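Chapter 7

Finding the Floor: Regions, Frames and Placement Targets

Learning aims

After working through this chapter you should be able to:
set up a chain of coordinate frames from a robot's base to a camera on its wrist;
turn a marked area on the floor into a placement region that a planner can use;
decide when a camera image is sharp enough to be worth measuring;
write a placement check that reports "don't know" as well as "yes" and "no".

You will need the transform library from Chapter 4 and the logging tools from Chapter 5. The worked code is in the Palumbo folder of the course files.

7.1 A small job with several parts

Chapter 6 ended with an arm that could pick a box off a shelf and carry it at waist height without hitting anything. The planner was given a start, a goal and a list of things to avoid, and it gave back a path. The goal was typed in by hand. In this chapter we take the typed goal away and replace it with a mark on the floor.

Marks on floors are common in places where people and machines share the work. A strip of tape shows where a pallet goes, where a bin belongs, or which part of a walkway must stay clear. They are cheap and quick to move, and the people who work there can read them without training. For software they are harder. A piece of tape has no number on it. It tells the robot nothing about which way is "front". It can be scuffed, covered by a foot or a box, or seen from an angle at which a square no longer looks like a square.

The job for the chapter can be put in one sentence: find a taped square on the floor and put a box down inside it. The software that does the job has four parts.

The detector takes an image and returns the four corners of the square, in pixels.
The projector takes those corners and returns four points on the floor, in metres.
The region builder takes the four points and returns an area in which the box may be placed.
The checker takes the area and the latest images and says whether it is free.

Each part is short. Most of the trouble comes from what passes between them, and in particular from two questions that must travel with every value: which frame is it in, and at what time was it true?

7.2 Frames again

Recall from Chapter 4 that a point has no meaning until we say which frame it is measured in. Four frames are used here. The map frame is fixed to the room. The base frame moves with the robot. The wrist frame moves with the last joint of the arm. The camera frame is fixed to the wrist frame by a transform found during calibration, and it does not change unless somebody takes the camera off and puts it back.

A pixel in the image gives us a ray in the camera frame. To get a point on the floor we move that ray into the map frame and find where it meets the plane z = 0. In the notation of this book:

T_map_camera = T_map_base × T_base_wrist × T_wrist_camera

The first term comes from localisation, the second from the joint angles, and the third from calibration. An error in any of them shifts the point on the floor. Errors in rotation are the worst kind, as their effect grows with distance. With the camera 800 mm from the floor and looking straight down, a rotation error of one degree moves the point by 14 mm. When the camera is tilted the ray is longer and meets the floor at a shallower angle, so the same error moves the point further. Exercise 7.3 asks you to work this out for several tilt angles.

It is tempting to skip the map frame and keep everything in the base frame, on the grounds that the robot and the box are both there. This works while the base stands still. If it rolls even a little between the image and the placement, the stored corners are wrong and nothing in the program will say so. Store the corners in the map frame.

7.3 From corners to a region

The detector used in the course files works by colour first and shape second. It keeps the pixels whose hue falls within a set range, joins them into bands, fits straight lines to the bands, and takes the points where neighbouring lines cross. The lines are fitted to the inner edge of the tape. Using the inner edge means that a box placed inside the region will not rest on the tape itself.

Four corners in the image do not have to form a square, and usually they won't. A square seen at a tilt becomes a general four-sided figure, and with some views it looks close to a diamond. Beginners often add a test to the detector that throws away any shape whose sides differ too much in length. That test belongs after projection, on the floor points, where the sides should be equal and the angles should be right angles. Placed before projection, it rejects good detections whenever the arm is in an awkward pose.

Once the floor points have passed the test, the region builder shrinks the square inwards by a margin. The margin must cover the calibration error, the localisation error and the error in how the box is held. What is left is the set of positions for the outline of the box. For a given box heading, the set of positions for the centre of the box is smaller again, and if it is empty the box does not fit with that margin at that heading. The builder should report this plainly. An earlier version of the course code returned a region of zero size, which the planner accepted as a goal.

7.4 Time and blur

A wrist camera moves whenever the arm moves, so every image must be matched with the joint angles at the moment it was taken. The usual method is to stamp both with the same clock and interpolate between the two nearest joint readings. If the stamps come from different clocks, the match will be wrong by an amount that changes with arm speed. The sign of this fault is a square that seems to slide across the floor while the arm swings and returns to its place when the arm stops.

Motion also smears the image. Smear does not affect all features equally. A wide band of strong colour survives it well, while fine texture is lost early. For this reason the sharpness score for our detector is measured along the tape edges only. A score taken over the whole image would be ruled by the flooring.

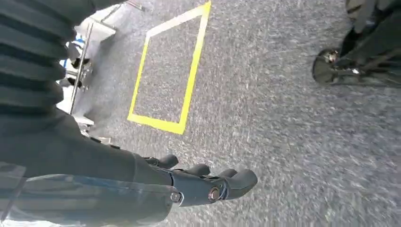
Figure 7.1 Wrist view of an empty taped square on speckled carpet. The tape edges are fairly crisp although the carpet is streaked by motion, most clearly on the right. The robot's hand is in the lower part of the view.

Figure 7.1 raises a second matter. Parts of the robot can take up a good share of a wrist image, and they must be masked before the detector runs. The simple way is a fixed mask, drawn once by hand. It serves for parts that never move relative to the camera. For fingers and other moving parts the mask has to be worked out from the joint angles for each image, using the same model that the planner uses for collision checks. Pixels under the mask are marked as unseen. They must not be marked as floor.

7.5 Free, occupied, unknown

The checker has three answers. A region is free if every cell in it has been seen recently and looks like floor. It is occupied if any cell has been seen recently and does not. In all other cases it is unknown. Only "free" allows the placement to go ahead. When the answer is "unknown", the task layer should ask for another view, and when it is "occupied" it should wait or report.

"Recently" needs a number. In the course files it is 3 seconds, which suits a quiet room. In a busy one it should be shorter, and a final look just before the box is lowered is worth the time it costs.

What does floor look like? On plain concrete, a colour test may be enough. On mottled flooring a single colour will not do, and the checker compares the spread of brightness in each cell with the spread measured outside the tape. This test is weak against a thin grey object lying flat, such as a folder, and a height test from a depth sensor should be added where one is fitted.

Case note: the Greritz trial

The code in this chapter grew out of a placement trial in the Greritz laboratory, written up by Hanne Halonen and Uthai Paisan in an internal report dated August 5, 2021. Their log holds 253 placement attempts made with the Jeltiton task layer and the Comance planner. The most useful finding for us concerns the failures. Very few began in the detector. Most were traced to stale transforms: the corners had been found correctly, stored in the base frame, and used after the base had rolled. Halonen's fix was to make the storage function refuse any point that did not carry a frame name and a time stamp. The change took an afternoon, and finding all the places that then stopped compiling took until the end of the week.

Paisan's part of the report deals with lighting. Bright overhead lamps can wash out pale objects until their edges are hard to find, and he recommends setting camera exposure on the tape itself and locking it for the length of the task. We return to exposure in Section 7.9.

Before you read on

Open the file region_basic in the Palumbo folder and run it on the stored corner list. Change the margin from its default until the builder reports that the box no longer fits, and write down the value. Then turn the box heading by 45 degrees and repeat. Keep both values, as you will need them in Section 7.6, where the heading of the box is chosen by the planner.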